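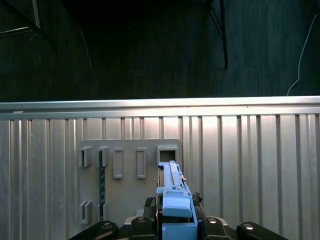
Corrugated metal panel against the dark wall.

October
By Kirsten Þrastardóttir and Mogens Thygesen
12 shares — 3 comments

Old office computers: keep or toss? Term project report

Our question was simple. When an office in Jarkby gets new computers, where do the old ones go, and who decides? We picked this becuase Mogens' aunt works at Bjarnason and they had just replaced a lot of machines.

What we did: sent a survey to offices in town, read the waste rules, talked to two people. Got 349 answers back out of 1,000 sent. Less than we wanted — the first email went out during exam week, our fault.

Most offices said they keep a desktop for 6 years. After that it goes in a closet. The closet answer came up so often we made it a category. Reasons given were mostly worry about files left on the drive, or not knowing who to call.

Custódio Vieira at Jullimden buys used desktops and sells them to families and clubs. He told us towers are the easy ones. Memory and drives can be swapped, parts are standard. Laptops take him longer and all-in-ones he usually turns down.

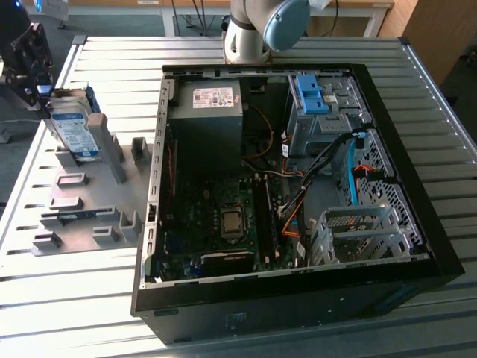
What the numbers say

Added up, the offices that answered are holding 3,497 computers they don't use. Small offices hold more per worker than big ones. Big ones tend to have a contract with a recycler, Gorus was named most.

Price didn't matter as much as we guessed. Offices wanted somebody to pick up the machines and give them a paper saying the drives were wiped. Brynhildur Dalsgaard, who runs the town drop-off site, said she gets asked for that paper a lot and can't give it. 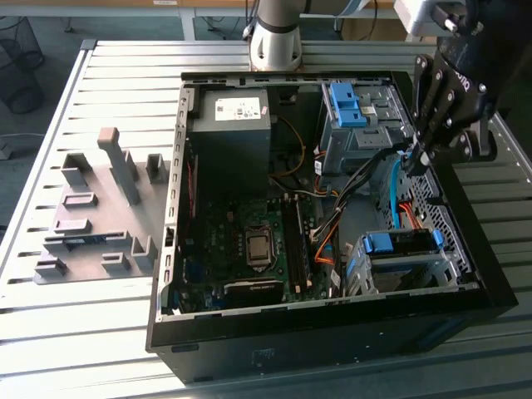 Desktop tower with the side panel off. Power supply and drive cage at the top.

Problems with our data: people answered for themselves, so no way to check. Schools not included. One question about monitors was worded badly and we threw it out.

If we did it agian we would ask how long the closet machines have been in there. Thanks to our teacher Þröstur Þorgeirsson for the extra week. Survey questions are in the appendix, tables after that.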